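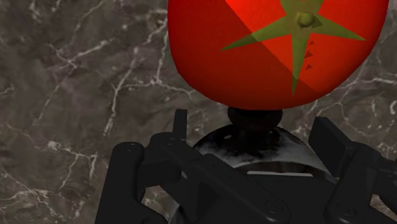

Melel Kitchen Bench: simulated workcell for arm and gripper, with guided demonstration

Made by Grurnivow. Sold and supported by Stondance.

Price per seat, per year: $862
Classroom pack (7 seats): please ask us for a quote
Demonstration visit: free, up to 2 hours, at our Tudose Street showroom or on a call

The Melel Kitchen Bench is a ready-made simulated kitchen with a robot arm already mounted and waiting for you, so that you and your team can start trying out pick-and-place work on the first morning. We have been selling it for a good while now and we are still very fond of it. Most of the people who buy it come to us after fighting with an empty simulator for weeks, building a counter, then a floor, then something to put on the counter, and by the time they get to the robot they are tired! With the Bench you open the program, choose a layout, and the arm is standing there with things to reach for.

What happens at a demonstration

We run open demonstrations every Monday, and you are very welcome to bring colleagues, students or your own list of awkward objects. Kimie Kawaguchi leads most of them. She likes to begin with a short tour of the controls, then she hands the mouse over fairly quickly (some visitors find this alarming, but you really can't break anything, and the reset button is large). Everything you see is running live on an ordinary desktop machine under the table, with the big screen mirroring it so that people at the back can follow along.
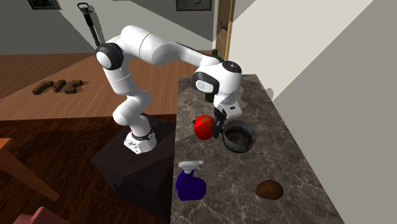 Cookware is what we usually start with, and there is a good reason why visitors remember that part of the session. A pot asks a lot of a gripper. The rim is thin, the sides curve away, and the approach has to come in at an angle that leaves room for the wrist. In our standard layout the fingers come down at the left rim of a dark gray pot with a tomato sitting right beside it on the counter, so you have to think about the neighbor as well as the thing you want. People try it by hand first and then with the planner switched on, and the difference in how they hold their shoulders is a pleasure to watch. Kimie keeps the contact readout open the whole time, and you can ask her to slow everything down and step through the approach as many times as you like.

After that we move on to the views. The Bench gives you an outside view of the room and close views near the gripper, and you can save any of them along with the joint readings. If you are collecting runs for training, this is the part to ask questions about, so please do bring them. We can show you how a run is named, where it lands on the disk, and how to throw away the ones you don't want.

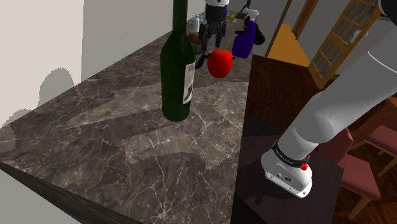 You can also change how the counter is laid out between runs. Save a layout you like, give it a name, and load it again next week or send it to a colleague on another seat. The object library currently holds 535 items, and your own models can be brought in through the import window. Large models do load slowly the first time, and we would rather say so here than have you find out in front of a class.

What's included

Simulator license for one seat
Kitchen room with saved starting layouts
Arm and parallel gripper, set up and ready to move
Full object library
Printed quick-start booklet
Email support, weekdays

Not included: a computer, a game controller (the Bench works with keyboard and mouse, though many visitors prefer a controller once they've tried ours), or any physical robot hardware.

A note from our support desk

Þröstur Snorradóttir looks after setup questions and would like me to mention that the March update changed the folder where saved layouts are kept. If you are coming from an older version, copy your layouts across before you install. If you have already installed and they seem to have vanished, they are most likely still in the old folder, so write in and we'll walk you through it.

Booking

Use the form at the foot of the page and tell us how many of you are coming and what you'd like to see picked up. Groups larger than a classroom pack are best split over two visits. Coffee is on us, and the showroom door is the one to the left of the loading bay.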